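From: Bernd Rothe
To: Jendby allotments list
Date: Friday, July 21, 2023
Subject: Re: Water on the lower plots

Desta Fikre wrote:
> Has anyone worked out why the lower plots get so little from
> the tap in the evenings? I had a trickle again last night and
> gave up after two cans. Also, is the Lillov order still open?

Hello Desta, hello all,

Answers below, one by one.

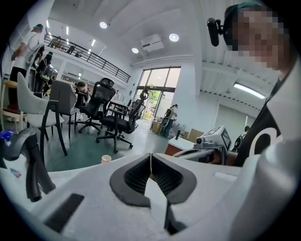
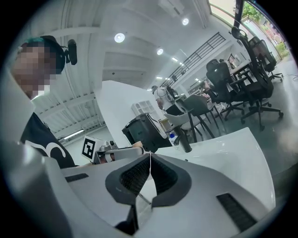
1. Water pressure
The lower tap is on the same pipe as the two by the gate, so when both of those are running you get what is left. I measured it in February with everything else shut and it was fine. If you can water before eight in the morning, do. The pipe is 104 metres long and I don't think we can afford to replace it this year.

2. Lillov order
Still open until the end of next week. We have 139 bags of compost down so far and delivery is free from 150, so please add yours if you were going to buy some anyway. Five plots have ordered and not paid - you know who you are.

3. Beans
The Fiore climbing beans did well for me, the Humetti ones much less so. Slugs had most of them in the first week. I have about 308 seeds left over in a jar and will bring them to the shed for anyone who wants to try again next spring.

4. Gate
Please push it until it clicks. It was open twice this week when I came down.

Desta, I can look at your tap washer as well if you tell me when you are there. It may be part of the trouble.

Bernd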